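News > Visits > Open day at Sarkelik

Got to the Sarkelik boiler plant just after 8 am, coffee already gone. Shame. 200 installers signed up for the June open day, and I think most of them beat me to the parking lot. Badge, ear plugs, safety vest two sizes too big, off we went.

Myroslav Holovko took our group round the heat exchanger line. Fast talker, knows his stuff. Every exchanger gets pressure tested twice, once bare and once in the casing. Asked him about the leaks we had on the older Grakora units – he says the gasket was changed and the new one fits the old housing. Good news for anyone with a van full of call-backs. Part number is on the trade sheet, I'll post it when I find were I put it.

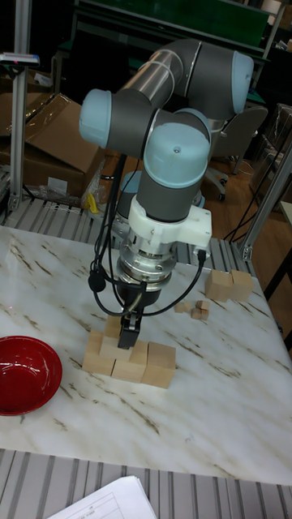 Controls next, which was what I came for. Svitlana Derkach ran the session on the new Prurance thermostat, 2 heating zones plus hot water, wireless or wired. Pairing took her a couple of button presses. Wall plate has the same screw spacing as the old one so no filling and repainting. Somebody behind me was more taken with the arm and its big light blue joint covers, kept going on about the color, and I missed half the bit on load compensation. Will have to read up. Warranty is 5 years if you register the job online, less if you forget.

Lunch was sandwiches, decent. Then the Bondarchuk people with their magnetic filters. Cutaway model, jar of black sludge, the usual. Smaller body than last year's and it'll go in under a combi without moving the pipework. Trade price is 300 for a box, didnt catch how many in the box.

Left before the prize draw – had a no-heat call across town. Training dates for the Prurance are at the front desk, bring your license number.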